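Pendstead Community Hall — Minutes of the General Meeting, March 5, 2021

I took the notes again, so blame me for the spelling. We got going late (the door code had changed and I was the one who'd forgotten it) but we had enough people to vote, and last month's minutes were approved with one fix: the roof quote came from Marquez, not Flundent. Sorry, both of you!

Money. We have $2,000 in the account and $379 of that is promised to the piano tuner. The heating bill was $333, which got a groan from the whole room — mine included.

Book sale. Everyone wants it back in June, outdoors if the weather plays along. We went back and forth on prices for ages and settled on a dollar a book, kids' books free. Illia Bakery will do the pastries again and I'm already looking forward to the plum ones.

Kitchen. The fridge stays for now. I asked for a new kettle and got a yes, hooray.

Extension cords. We agreed to spend up to $200 on new power strips for the craft tables, and people liked the kind with its own buttons on top. The old brown cords go out with the next dump run.

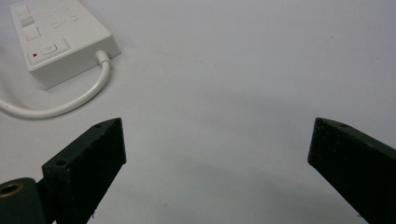

Photo: Pendstead Community Hall

Parking. Please don't block the side gate. We've said it before and it's going in the newsletter again, in bigger letters.

Any other business. The lost scarf is still on the hook by the coats. Motion to adjourn, seconded, carried, and I stayed to lock up.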